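Bench notebook, Brornlow workshop
Wednesday, 9:40

Equipment planning for the spring order. I'm putting the whole thing in one entry so Preben Oddsson doesn't have to dig through three threads when he does the budget sheet.

Where we stand: the arm pair itself is paid for and is not part of this round. What we need to decide is grippers, cable management, table fixtures, and whether we keep using whatever white tube and fittings are in the store room or buy a proper set of parts for the assembly tasks. I also want a line for consumables, which we left out last time and then paid for out of travel.

The current task is the pole and cloth setup on the black sheeting. Both arms work close in at the foot of the upright, and most of my notes below come from watching them do it.
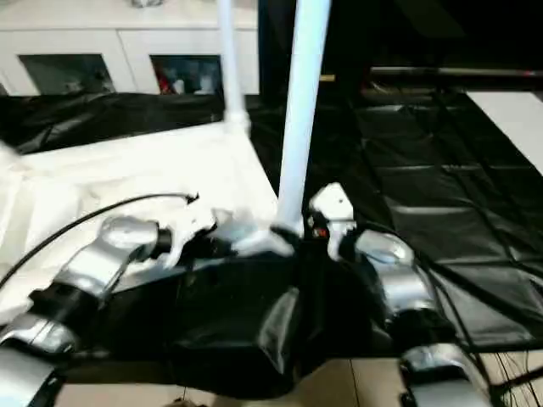
Do we need a second pair of arms this year?
One pair is enough through the summer. The hours log shows the pair idle most afternoons, and a second set would need its own controller, its own power drop and more floor than we have. Revisit when Plaleteo starts sending work.

Grippers. We have the white ones on now. I would like spares for each side before anything else on the list, fingers included. A broken finger stops both arms, and the last replacement from Thygesen took long enough that we lost the slot and had to give it to the other group. Quote asked for: two complete grippers plus a bag of fingers. They want to bundle a service plan. I said no to the plan, Preben may want to look at the terms anyway.

Finger pads: order with the grippers. Separate shipping is silly for something that weighs nothing.

Cables. This is the part I keep putting off. The runs along the arms are fine for slow work but I don't like them near loose fabric. Options:

Clip-on guides, cheap, can be fitted in a morning.
Proper sleeving from the base up, which means taking the cables off and re-testing everything.
Leave as is and keep the cloth tasks slow.

I lean toward the clips now and sleeving at the next full teardown. Price difference is not the issue, the downtime is.

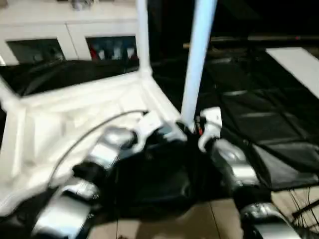 Both grippers in close by the thicker pole, black fabric bunched between.

Work surface and sheeting. The black plastic is cheap and gives good contrast with white parts, but it is shiny and it creases. I spent a while yesterday wondering if the glare was costing us anything in the recordings. A matte cover would be the better buy. Rarolus sells one by the roll. Asked for a sample piece before we commit to a whole roll, no answer yet. If the sample isn't here by the time the order goes out, leave the line in and mark it pending.

Same question for the white cloth. We could use a heavier one that lies flatter, but then the task gets easier and the numbers stop comparing with the old runs. Keep the cloth.

Pipes and fittings. At the moment we pull these from the general stock, so someone else can walk off with the length we need. Proposal: buy a dedicated set, label it, keep it on its own shelf. Cutting can be done here. I need to measure the lengths we use before writing the line item, and check the socket ends too, not every length in the store room has one.
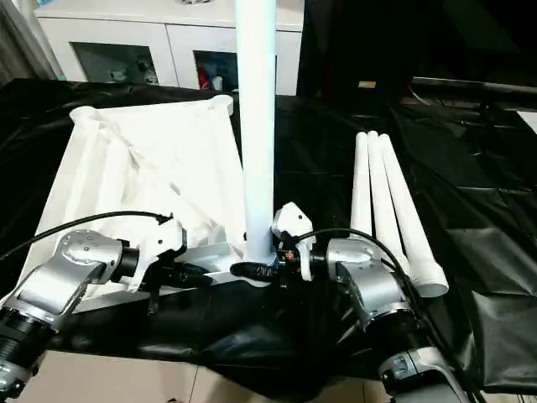
Three white pipes laid out on the right, one more standing in the clamp-like mount.

Mounts. Worth buying a spare for the upright. I have not found the original part number. Failing that, we draw one up and print it, which puts it under consumables and makes the paperwork shorter.

Figures so far, so they are written down somewhere:

Total we can spend without a second signature: 2000
Spare grippers: 2
Quote validity from Thygesen: 30 days
Lead time on matte roll: roughly 2 weeks, if they have it

If the gripper quote comes in where I expect, it takes most of the limit on its own. Then the pipes, clips and cover have to go on a separate order, or we ask for the second signature and do it all at once. I would sooner ask. Splitting the order looked odd to accounts last year and they held both halves.

Wrist cameras. The close views are good enough to see where a finger meets a thin edge, and I don't want to replace the cameras this round. One spare and a spare lead, nothing fancier. The bigger sensor Preben liked at the February demo is nice, but it needs a new bracket on each wrist and it adds weight where we can least afford it.

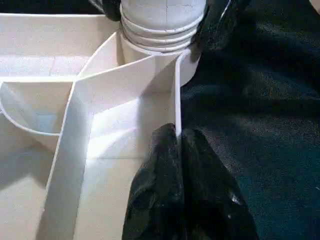 If we do change cameras later, do both wrists together and budget for recalibration time, at least a full day with nothing else booked. I would also want the old ones kept as backups and not passed on.

Things not going on this order: second arm pair, new table, the rolling cabinet. The cabinet is a storage question and should come out of the room budget.

To do
Chase Rarolus for the sample.
Measure pipe lengths, write them on the sheet.
Ask Thygesen for a price without the service plan, in writing.
Preben to confirm if consumables can have their own line.
Look for the mount part number in the old delivery notes, blue folder.

15:20, added: Thygesen called back. Fingers are in stock, gripper bodies are not. Asked them to quote the fingers separately so we can get those in first.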